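Kids' Kitchen > Food Facts > Bread

Why Does Bread Dough Rise?

2 min read

Bread dough starts out as flour, water, salt and yeast. Yeast is alive. It is so small that you need a microscope to see one cell. 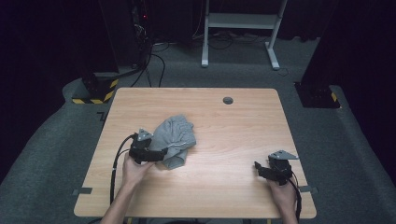

Yeast eats the sugars in the flour and gives off a gas called carbon dioxide. The gas makes bubbles, and the stretchy dough traps them. The dough gets bigger.

Yeast works faster in a warm kitchen. In the fridge it slows down a lot.

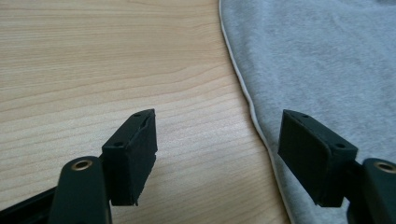
What happens in the oven?

The bubbles swell, then the heat kills the yeast. The holes in your slice are where the gas was.

Filed under: How Food Works, Ages 7 and Up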